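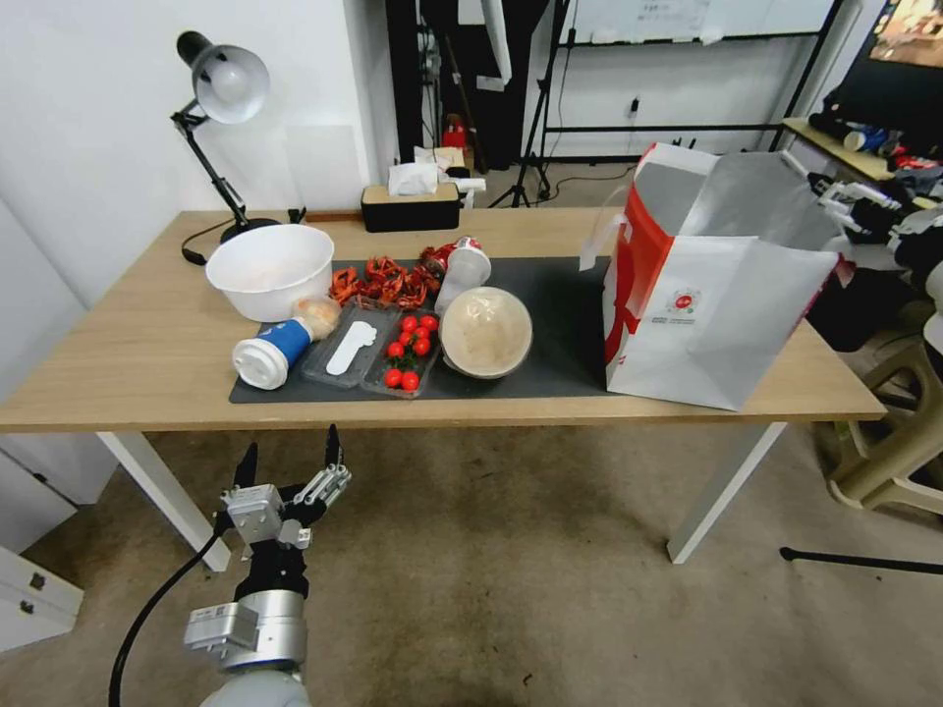

Dried chili pepper

A dried chili pepper is the mature fruit of a plant of the genus Capsicum from which most of the water has been removed for storage. Drying keeps the fruit usable for many months without refrigeration and changes its flavor, color and texture. Dried chilies are sold whole, as flakes or as powder, and are used in cooking across the Americas, Asia, Africa and parts of Europe.

Production

Fruit intended for drying is usually left on the plant until fully red. Thin-walled types dry faster and are less likely to rot than thick-walled types such as the jalapeño, which is more often smoked. In sun drying, the pods are spread in a single layer on mats, concrete floors or raised screens and turned daily. Losses from mold, insects and rain can be high.

Mechanical dryers move heated air across the pods. Higher temperatures shorten the process but darken the fruit and break down carotenoids, the pigments that give red chilies their color. The Fletton dryer, a small cabinet type used by growers in the Estness district, holds the pods on 10 perforated trays and is loaded from the front.

Composition

Pungency comes from capsaicinoids, chiefly capsaicin and dihydrocapsaicin. These compounds are concentrated in the pale inner tissue that holds the seeds. The seeds themselves contain little, although they pick up some by contact. Capsaicinoids are fairly stable during drying. Vitamin C is not, and much of it is lost.

Culinary use
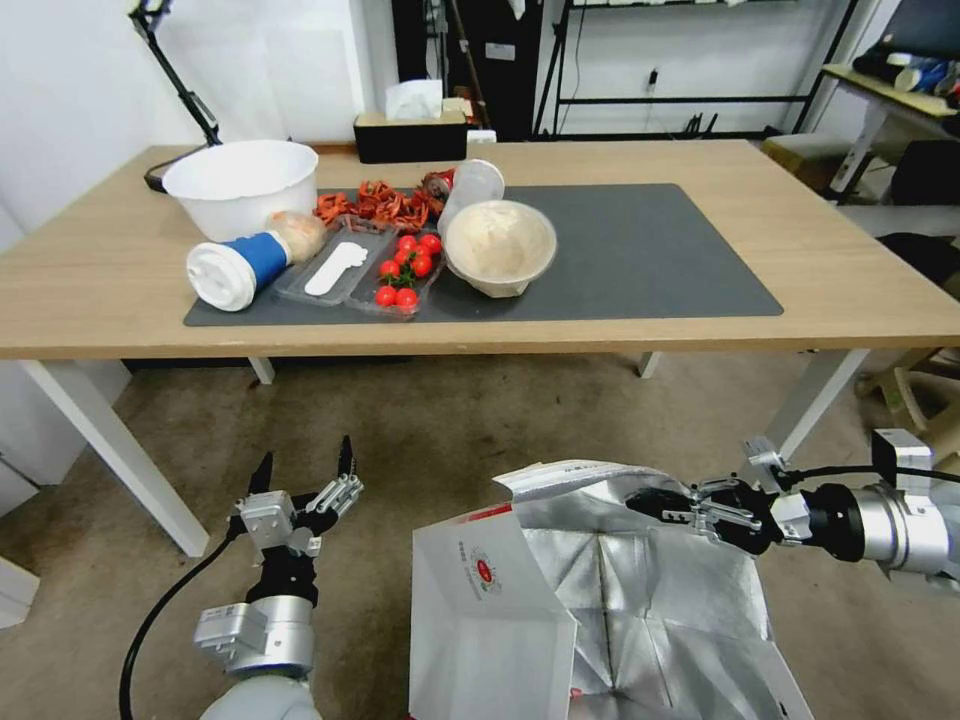 Kitchen and food items on a gray mat, including a wrapped bread roll and a white scoop in a divided tray.

Whole pods are commonly toasted in a dry pan, then soaked in hot water and ground to a paste. Toasting for too long makes the skin bitter. In Sichuan and Hunan cooking the pods are often cut into short lengths and fried in oil at the start of a dish. Flakes are added at the table or steeped in oil.

Substitution by weight is unreliable, as varieties differ widely in heat. Varma, a medium-hot cultivar with a wrinkled skin, is sold mainly for paste. Flavumetti is milder and is grown for color.

Storage

Whole pods keep better than powder, which has a larger surface exposed to air. Both should be held in closed containers away from light and heat. Moisture is the main hazard: pods that have become soft may support the growth of molds, some of which produce aflatoxins.
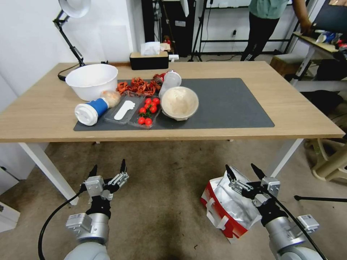
Color fades before pungency does, so an old powder that has turned brown may still be hot. Freezing slows both changes. Frozen pods should be brought to room temperature before the package is opened, to keep water from condensing on them.

See also

Chili powder
Crushed red pepper
Food drying
Paprika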